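Section 4. Planning the Purchase

4.1 Before you ask for a quote

The Drosis planning kit lets you run your dish-handling job in simulation before you spend money on arms. Complete this section before you contact sales. They will call you either way, but you will be better armed.

1. Open the planner and load the template called Two-Arm Tabletop. Save a copy under your own name. The template has survived many owners and would like to survive you.

2. Enter your total budget in the first field. Use the figure you have been given in writing. The figure somebody mentioned at lunch goes in the Notes box.

3. Measure the widest and deepest dish you plan to handle. Enter both numbers, then run the approach test with the wrist view open. 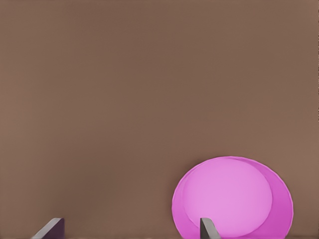 4. Check the gripper opening against the rim thickness as well as the dish width. A gripper that takes hold of the rim doesn't have to span the whole dish, and the wide-jaw option on the Zuvel price list adds 2,587 dollars per arm. Buyers tend to find this line after signing.

Note: Arms are priced singly. Grippers are priced singly. Cables are priced as though they were grippers.

5. Repeat the test with the dish tilted. Save a view from each wrist you intend to pay for.

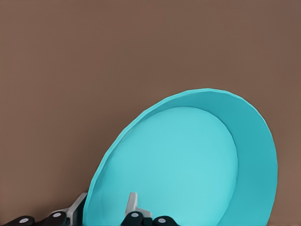 4.2 One arm or two

6. Run the job with one arm and write down the cycle time. Run it again with two. If the second arm saves you less than 17 percent, put the money into spare fingers and a decent table.

7. Check the reach of both arms at the front edge of the table, where most of the work will take place. The overview camera is best for this.
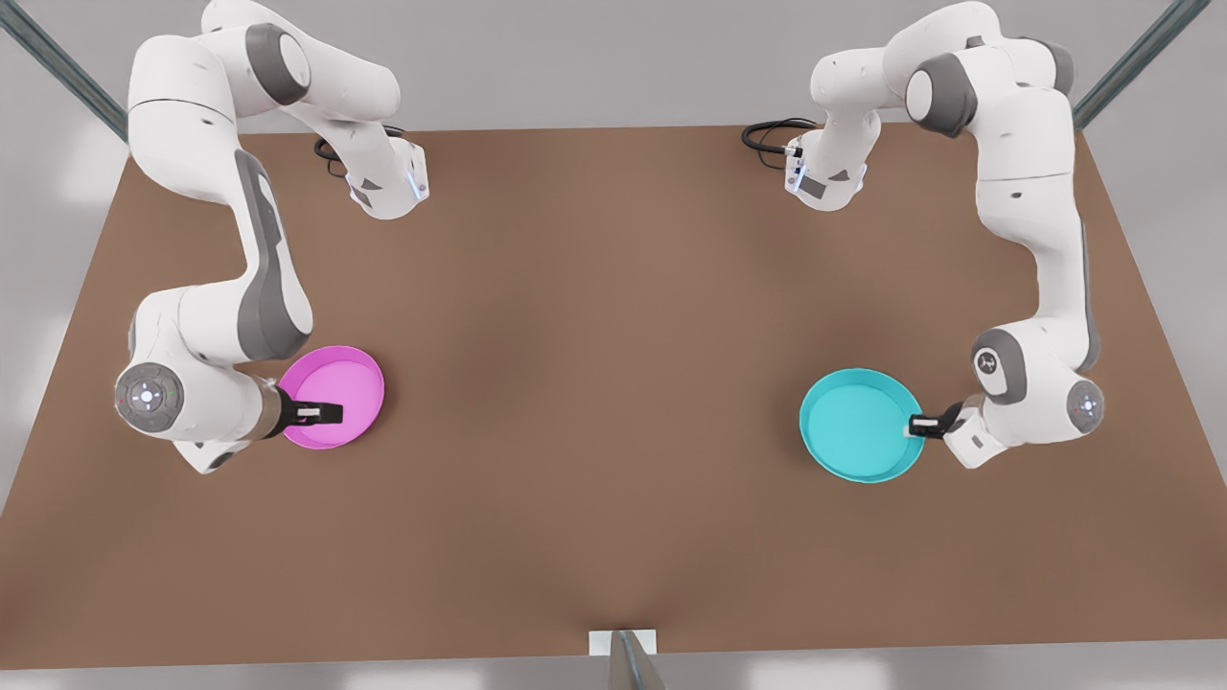 8. Leave room for the elbows. The footprint printed in the Flarnon catalog is for an arm at rest, and you are presumably not buying one for that. Add clearance on both outer sides and enter the new table width in the Floor Space tab.

9. Budget for the mounting frame. It appears on a separate sheet, in smaller type, and starts at 3,000 dollars without bolts.

Caution: Do not order the table first. A table that is too narrow cannot be returned once it has been drilled, and it will be drilled.

4.3 Cameras and other small surprises

10. Decide how many wrist cameras you need. Each requires its own license, renewed every September. Look through your saved close-ups and ask whether they show you anything the overview doesn't.

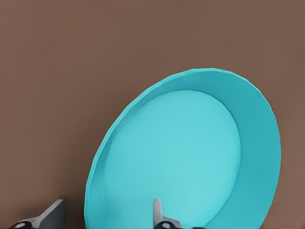

11. Enter spare fingers and pads under Consumables. Finance will ask why a robot consumes anything. Allow around 34 hours of setup labor in the same tab, and leave it there when they ask you to take it out.

12. Print the summary and attach it to your request. Prices in the planner come from the Kulkarni distributor list of October 2, 2018, and should be confirmed before anyone gets attached to them.

Note: Simulated dishes do not chip. Add a line for real ones.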